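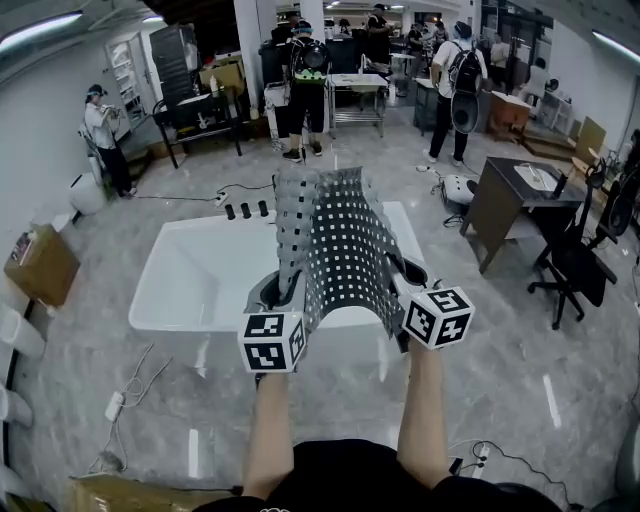 # The Hinton Tea Towel

We have been selling the Hinton for a good many years now, and it is still the cloth we reach for in our own kitchens, which I suppose is the best thing a shopkeeper can say about anything. It is a big, plain, hard-working linen tea towel, woven for us by the Kedovar mill and hemmed here in Bristberg on a machine that is older than most of us. It doesn't do anything clever. It dries plates, it dries glasses without leaving fluff all over them, and it gets better the longer you have it.

If you have only ever used cotton tea towels, please be patient with this one for the first few weeks. New linen feels a bit stiff and papery, and it can seem to push the water about before it decides to drink any of it. We get an email or two about this every January, when people start using the ones they were given as presents, and I always write back with the same advice: wash it, use it, wash it again. By the seventh wash or so you will have a different cloth in your hands — soft, a little rumpled, and thirsty enough to see you through the washing-up after a proper Sunday-style roast with all the pans.

## Size and cloth

- Pure linen, plain weave, medium weight
- Mitred corners, double-turned hem
- Hanging loop in cotton tape, stitched into one short side
- Sold singly or in a pack of 2
- Width and length are given before washing; allow for a little shrinkage

The loop is worth a word. For a long while we put it in a corner, where everybody puts it, and the corner slowly stretched until the towel hung like a sad flag. Moving it to the middle of the short side was a customer's idea and a very good one. The towel hangs straight, it dries faster, and it folds neatly over an oven rail too if you would rather not use a hook.

## Colours

The Hinton comes in Oat, Slate, Brick and a soft green we call Tam, after the river that runs behind the workshop and is very much that colour in spring. Slate is the one to choose if you cook with turmeric or have small children who like blackcurrant. Oat shows everything, I'm afraid, though it is also the prettiest, and it can be boiled, so you can usually bring it back from the brink.

The dye lots vary slightly. If you are adding to a set you bought from us before, pop a note in the box at the checkout and we will go through the shelf and find you the nearest match we have. We enjoy doing it, so please don't feel you are being a nuisance.

## Washing

Wash before first use, with like colours, at 40 or 60 degrees. No fabric softener, please! It coats the fibres and you will end up with a lovely-smelling towel that won't dry a teaspoon. If one has already had the softener treatment, a hot wash with a cup of soda crystals will generally put it right.

Line drying is kindest. Give the towel a good hard shake while it is damp, pull the corners square, and you may find you don't want to bother with the iron at all. If you do like a crisp towel, iron it while it is still damp on a hot setting. Tumble drying won't ruin it, but take it out before it is bone dry or the creases will set and the hem can go a bit wavy.

Tea stains come out best with a soak overnight in cold water. Candle wax wants an hour in the freezer, then a blunt knife, then brown paper and a warm iron.

## Prices and postage

A single Hinton is £22. Postage is free on orders with two or more towels in them, and they go out in a plain card envelope that fits through most letterboxes. Gift wrapping is tissue and string — tick the box and tell us what to write on the tag.

We also keep a basket of seconds in the Bristberg shop, mostly towels with a slub in the weave or a hem that wandered. They aren't listed online, but ring and ask, and if there are some in your colour we will put them by for you until the end of the week.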